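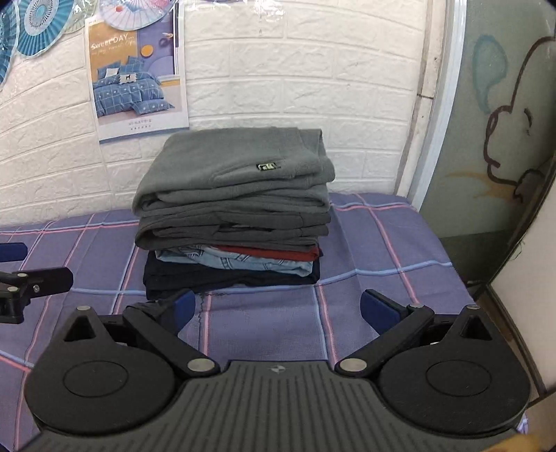

Letesov fitted sheet set, percale, queen

Reviewed after 3 months of use and weekly washing. The set consists of a fitted sheet, a flat sheet and two pillowcases in plain-weave cotton with a stated thread count of 200. I bought it to replace a Garrido sateen set that had pilled along the foot end.

Fit. The fitted sheet has elastic on all four sides. On an 11-inch mattress the corners hold, and there is enough depth left over for a thin topper. A label marks the short side, sewn into the hem where it can be found by feel. The flat sheet is cut generously in width but a little short in length – taller sleepers will want to tuck less at the foot.

Fabric. Crisp and fairly stiff out of the package. It softened by the fourth wash and has changed little after that. Percale sleeps cooler than sateen and makes more noise when you turn over. It also wrinkles heavily. Line drying removes some of the creasing; a low tumble followed by making the bed at once removes more.

Shrinkage. I measured the flat sheet before the first wash and again in October. It lost some 3 percent in length and slightly less in width, all of it in the first two washes.

Stitching. Hems are straight and double-turned. One pillowcase arrived with a skipped section in the side seam. Dilani Selvanayagam in customer service at Nevano, the retailer, sent a replacement without asking for the original back.

Compared with the Clustovar percale, which I also own, the weave is denser and the elastic stronger. The Clustovar pillowcases have an inner flap – these do not, and the pillow works its way out by morning.

Recommended for warm sleepers who do not iron.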